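Scuffs on a brown tabletop, refinish or leave it?

Asked by opoku_26 in Furniture and Surfaces

I need advice on a large brown table. The top is smooth and mostly fine, but it has picked up a lot of faint scuffs. You don't feel them with a fingernail. They show when the light comes in low, around 7 in the morning, and then by lunchtime I forget they exist.

I don't know what the finish is. The table came with the space and there is no label underneath. I tried a damp cloth with dish soap and the scuffs stayed. A neighbor told me to sand the whole thing and start over, which seems like a lot of work for marks this light. I also have half a can of paste wax left from a door project, if that's any use.

Is there something between wiping it and sanding it? I would like to be able to do it over one evening in March, before we have people in.

3 replies

jerkier
Mayonnaise. Leave it on overnight. My aunt did hers that way and it looked great for years.

Dagný Vestergaard
Please skip the mayonnaise. It's oil and vinegar and egg, and the oil goes sticky if you leave it in any open pores.

Find out what the finish is first. Pick a spot underneath or near a leg. Put a little denatured alcohol on a cotton swab and hold it there for 30 seconds. If the surface gets tacky, it's shellac. If nothing happens, try lacquer thinner on a fresh swab in a different spot. Lacquer will soften, and some other finishes may wrinkle a bit. If neither one does much, you probably have polyurethane or a factory coating, and you should treat it gently because those are hard to blend if you cut through. Open a window for both tests and keep the swabs away from anything hot.

For scuffs you can't feel, I would do this:

1. Clean with mineral spirits on a white rag. Soap leaves a film and a lot of "scuffs" are shoe rubber or old polish sitting on top. Let it dry completely.

2. Look at it again from a low angle and mark the bad areas with small bits of painter's tape. On a brown top like this one you have to get your head down near the surface to find them.

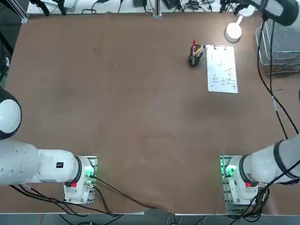
3. Rub the marked areas with 0000 steel wool and a little paste wax, going with the grain if there is one. Light pressure. Your leftover can is fine if it's clear wax. If it's tinted, test it underneath first.

4. Wait 18 minutes or whatever the can says, then buff with a clean cotton cloth. Turn the cloth often.

5. Do the rest of the top with wax only, no steel wool, so the sheen matches.

If the sheen is uneven the next day, go over it all again with the cloth before you add more wax. Most people put on too much.

I wouldn't sand. If it's veneer you can go through it in a few passes, and then you have a real problem.

udis_nurnari
Agree with the mineral spirits. I had a table I was ready to strip and about half of it came off with the rag. I never did get to the wax.

One thing to add, lay the used rags out flat outside to dry. Don't ball them up in the trash.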